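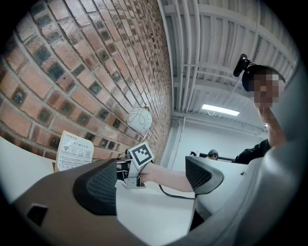 December 27, 2021. Glaze tests, batch two of the Duvirik white.

Unloaded this morning. Kiln read 140 when I cracked it, left the lid propped on one post and did sieving till it came down.

Where we left off: first batch crawled on every tile with a sharp edge, and went thin and glassy on the flat ones. Tetsuya thought too much clay in the recipe, I thought we were dipping too thick. Changed both at once, which I know. Won't do that again.

Batch two, dry weight 3,000 g total:

- feldspar from Rampersad, new bag, not the one with the torn corner
- half the ball clay swapped for calcined kaolin
- whiting and silica as before
- zircon unchanged

Through the 60 mesh twice. Second pass left almost nothing on the screen, a bit of grit and one bristle off the brush. Slaked overnight. It had settled hard by morning, like a brick at the bottom of the bucket. Added a few drops of the epsom solution and it came back up, much nicer, more like cream. **Write the epsom on the lid of the bucket.** I keep forgetting it's in there.

Tiles: 26 in total, all the Vuster stoneware, same bisque. Single dip, double dip, poured. Count of three for the dip. Stamped on the back before bisque this time so we don't get the pencil mixup again.

Firing: cone 6 in the Altley, usual climb. Only new thing is the hold on the way down, 1,565 F for one hour and then off. Tetsuya's idea, he wants it more satin. Witness cones on the middle shelf bent as they should, bottom shelf a touch soft. Bottom is always behind in that kiln, element probaly getting tired. Didn't get the meter on it.

Results, quick:

Single dip: good. No crawling on the edges. Satin, soft to touch, breaks to tan over the stamped lines. Best of the lot.

Double dip: crawled on two, both at the corner where my fingers were. Could be grease. Could be thickness. Rest okay but kind of heavy, looks like frosting.

Poured: uneven, my pouring not the glaze. Drips down the back, one stuck to the shelf and took a flake of kiln wash with it. Needs grinding.

Pinholes on four of them, all top shelf. Not sure what to make of that. Slower through the last stretch?

Also did the spoon test: lemon slice on one single dip tile, under a cup. Will look tomorrow and wipe the whole tile dry before comparing. The batch one tile lost its shine under the lemon so this matters more than the color does.
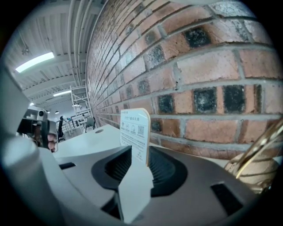
Lacey Inskip

Next:

1. Repeat single dip only, on cups this time. Vertical walls will show if it runs.
2. Same bucket, no changes to it at all. Check the weight of a full measuring cup first and write it down.
3. One load with the hold and one without. Tetsuya can program it, I always end up adding the segment in the wrong place.
4. Wash the bisque and wear gloves for half the double dips, settles the finger grease question.

Left over: a little under half the bucket, lid taped. Out of calcined kaolin after this, enough for maybe one small batch. Tetsuya is ordering, asked him to get the bigger bag.

Shelf with the stuck tile is leaning by the sink, dont use it till it's been ground and washed again. Test tiles are in the flat box, single dips on top. Batch one ones are underneath with the blue tape, keep them, I want them all side by side when the cups come out.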